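28th March

Work log, perception and tooling group, Dravthorpe.

The morning was given to the time alignment module in Grendance. The module merges the two hand controller streams with the gripper camera video, and the previous build applied a single offset to an entire session. The new build estimates the offset separately for each segment. I replayed 111 segments through it before noon, and 95 passed the alignment check without manual correction. 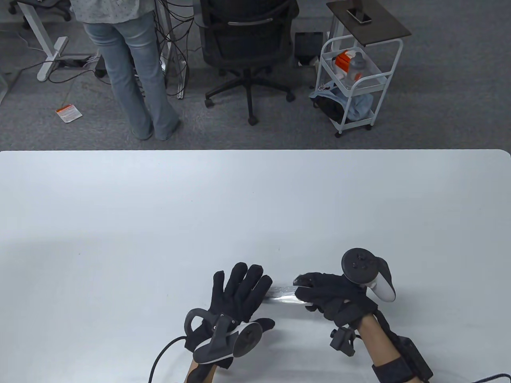

The remaining segments share one feature: the hands are nearly still at the start, which leaves the estimator very little motion to match. I have lowered the motion threshold and added a warning to the replay tool — the old version failed silently, a fault open since November.

The afternoon concerned the grasp labeler. It continues to confuse crumpled foil with metallic tubes, and its contact points drift when both hands hold one object. 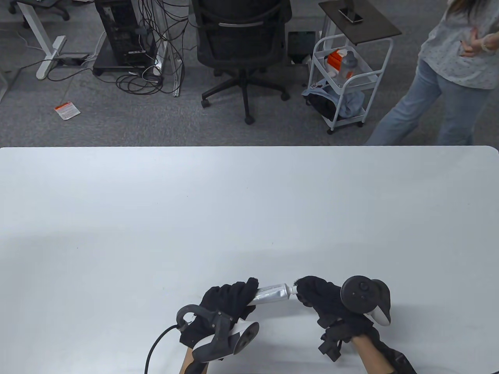 *Two-handed hold on a silver tube, controllers strapped to both hands.*

I retrained the contact head on 1,292 labeled stills and reduced the smoothing window to 31 samples. Drift is lower on silver objects. White objects against the white tabletop remain unsatisfactory, and the segmentation mask spreads into the table near the cap.

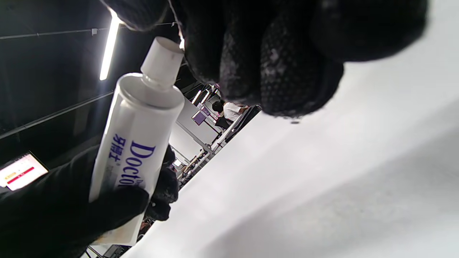 Lawal wrote in the review thread that the mask should be corrected before any further change to smoothing, as the planner at Brurngate reads its approach angle directly from the mask edge. I have accepted the point and reordered the tasks accordingly. The smoothing change is held on a separate branch, and the mask work begins tomorrow with the cap region.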